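**4 July 2022**

Started on the replay bug before anything else. Joltdale (the episode loader) still reports the left hand leading the right by a constant offset in some episodes and not in others. Yesterday I blamed clock sync. Wrote a small script to dump the raw device timestamps next to the host arrival times and plot the difference per stream. The difference is flat within an episode, so drift is ruled out. It jumps between episodes. The jump always lands on the first frame after the recorder is restarted without the camera process being restarted too.

So the recorder keeps the old epoch for one stream and takes a new one for the other. Two lines in the start handler. I moved the epoch into a shared struct, which is written once when recording starts and read by both writers. Added an assertion that fails the episode if the two values differ. Llinos wants it to warn and continue. I left it as a failure for now and told her so in the review. A warning in that log will scroll past along with everything else.

Reprocessed the affected set: 104 episodes. The ones with an intact host log can be repaired by shifting the left stream. The others go in the quarantine folder until Hefin decides whether we keep them for the perception work, where the timing between hands doesn't matter.

Second job was the marker pose. With the fisheye model we use, the corner residuals grow toward the edge of the image, and the other hand spends much of its time exactly there. The detector finds the marker, refines the corners on the distorted image, then undistorts the four points. Ieuan suggested rectifying a local patch first and refining the corners in the patch. I had resisted this because of cost. Measured it: 2 ms per detection, less than I assumed, and it only runs on the crop from the previous frame's prediction.
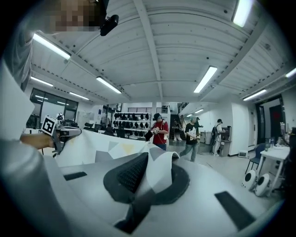
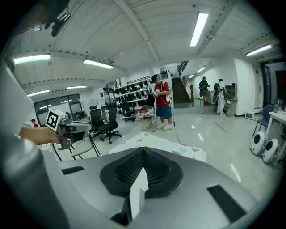

## Pose tracking, after lunch

Patch refinement is in, behind a flag. Corner residuals at the edge are now close to what we get in the center. The jitter in the relative pose between the hands came down enough that I removed the low-pass filter from the preview to see what the raw signal looks like. Rotation is still noisier than translation when the marker is nearly face-on to the lens. That's the usual planar ambiguity — two solutions with almost the same reprojection error, and the solver picks whichever it likes that frame.

Tried three ways of choosing:

1. Lowest error, as now. Flips whenever the errors are close.
2. Closest to the previous pose. Stable until it starts on the wrong branch, then stable and wrong.
3. Keep both branches for a short window and score each against the gyro. Commit when the scores separate.

Option 3 is the one. The window is 12 frames. Shorter and it commits on noise when the hand is being held still, longer and the preview lags in a way the operators notice. For offline processing the window could be the whole episode, and I should write it that way eventually, but I want the same code in both paths until the numbers settle.

The print with the triangles worries me a little. High-contrast printed shapes give the quad detector extra candidates, and each one costs a decode attempt before it is thrown out. I logged candidates per frame on one episode and the worst frame had more than 353, nearly all rejected at the first area check. The ones that survive the area check die at the border test. No false IDs. The time goes into the contour pass itself, so tightening later tests won't help. The crop already avoids most of it whenever we have a prediction. The bad case is reacquisition, when the search goes back to the full image. I capped reacquisition to every other frame and the preview stopped stuttering.

Ceiling lights are a separate problem. The floor is glossy enough to reflect them and the streaks move with the camera, which the visual odometry front end is happy to treat as features. Dwynwen has a branch of Marinho that drops tracks whose motion disagrees with the gyro beyond a threshold. It works on her recordings. On mine it also drops tracks on people walking through, which I'd like to have regardless of reflections. Asked her to expose the threshold in the config. She asked what value I'd set it to, and I didn't have one. Fair.

Osian came by with questions on planning. He wants the gripper trajectories resampled at a fixed rate before they reach Funuvton, so his solver doesn't have to interpolate. I said yes to position and no to the gripper width. Interpolating width across a fast close puts the contact at the wrong sample, and the policy then learns to close early. He'll take width as nearest-sample with the original timestamp attached. Need to add that field to the schema, bump the version, and make sure the loader refuses old files instead of filling in zeros the way it did in December. I spent most of a week on that one.

Also cleaned up the failure messages. "Pose invalid" covered five different conditions. They now have separate codes:

- no marker found
- marker found, ID not in session list
- branch unresolved at end of window
- residual above limit
- gyro gap

The summary page groups by code. Gyro gap is the most common, and I hadn't known we had any. Checked a handful by hand and they line up with the moments the writer flushes to disk. The IMU reader shares a thread with the writer — my doing, from the first version, when there was only one stream to write. Moved it to its own thread with a ring buffer. The unit tests pass. Haven't run it on the rig for a full session.

Hefin asked whether any of this changes what goes to Estville. The export format stays as it is, the poses in it get better, and the quarantined episodes are left out. He wanted that in writing, so I sent him three lines and the commit hash.

Open for tomorrow:

- full session with the IMU thread, watch the ring buffer high-water mark
- test for restart of the recorder without camera restart (should have existed)
- offline version of the branch scoring, whole-episode window
- threshold value for Dwynwen, with a plot
- schema bump for Osian, after the test above is merged

Left the overnight reprocess running with the flag on and the output going to a separate directory.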